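Can a machine put away my small things yet?

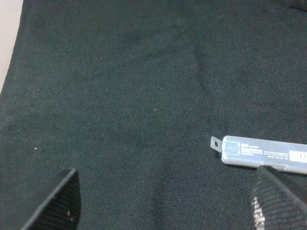

A slim plastic case on dark cloth, with the gripper fingers open.

I follow the question of household robots for a long time now, mostly because I dislike tidying. I don't mind cooking, and washing dishes is even pleasant with the radio on. But my desk at the end of the month is a sad place, full of small packages, cables and things with a hole for hanging that I never hang.

So when I read about robots I always look at the small tasks first. Dancing and walking upstairs do not interest me much. I want to know if it can take one thin object from a soft surface and put it where it belongs.

For a person this is nothing. You push a fingernail under the edge, or you slide the thing to the border of the table and catch it there. We learn these tricks as children and forget that we learned them. A gripper with two fingers has no fingernail. It must come down from above and close on the sides, and if the object is low, the fingers have to go almost to the cloth. If they go too low, they can pinch the cloth also, and then you lift both together. I did the same once with a tablecloth at my aunt's house, so I do not laugh at the robot.

Clear plastic is another difficulty. A frosted case lets the background come through in its thinner parts, and over a dark fabric with folds the border is not so easy to find, even for my eyes without glasses.

I keep a list of chores in a notebook, which I started in March. There are 11 of them, and I give each one a yes, a no or a "maybe with help." At present only three have a yes: vacuuming a flat floor, mopping the same floor, and cutting grass. Sorting small packages has "maybe with help," and I think this is fair. Folding sheets has a very big no.

My friends in Horkley are more optimistic. They tell me I will erase all the no's in roughly 7 years. Perhaps. I would be glad to pay for a machine which does only the desk and leaves the kitchen to me.

Next I want to write about drawers, because a drawer must be opened before anything can go in it, and mine gets stuck.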